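Household chore automation

Household chore automation is the use of machines to do everyday work in the home, such as setting a table, washing up and folding clothes. Single-purpose machines, among them the dishwasher and the robot vacuum, have been common for years. A general machine that moves from one chore to the next is still at the research stage.

Gripping

Most test machines pick things up with two flat fingers that close toward each other. Bare fingers of this type hold boxes and blocks well. Thin, round or slippery items are harder, and a spoon lying flat on a table is a standard problem.
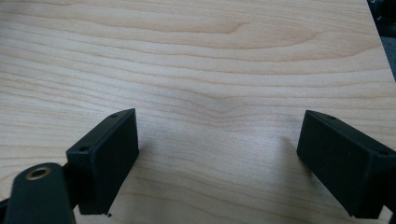

Two-finger gripper over a bare wooden tabletop.

Table tasks

Clearing and setting a table is a popular test, as it calls for several kinds of grasp in a small space. In many projects a person does the chore first with a gripper in each hand, and the recorded motions are used to train the machine. The Fullora task list, drawn up in Lesodby, has 20 chores and 1,858 recorded attempts. Its table section covers bowls, saucers, wooden spoons and a wire utensil basket. Moving a spoon between bowl and basket is rated among the harder entries, because the handle has to clear the wires and the other spoons already standing there.

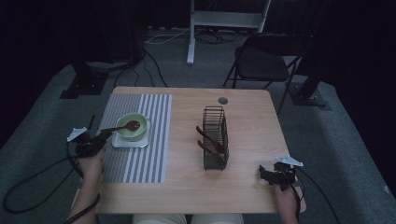
Oda Lundgren objected that lists of this kind say little about a real kitchen, where the spoon is sticky, the basket is full and somebody has moved the table since breakfast. She wanted each chore repeated in homes the machine had never worked in.

Shop-floor work

Results are better in workshops, where parts arrive in the same place each time. At the Antoniadis plant in Sidevville, a machine with 2 arms sorts hand tools into trays and runs for almost 500 cycles between stops. It is not used for mixed bins, which are still sorted by hand.

See also: Dishwasher; Robot vacuum; Learning from demonstration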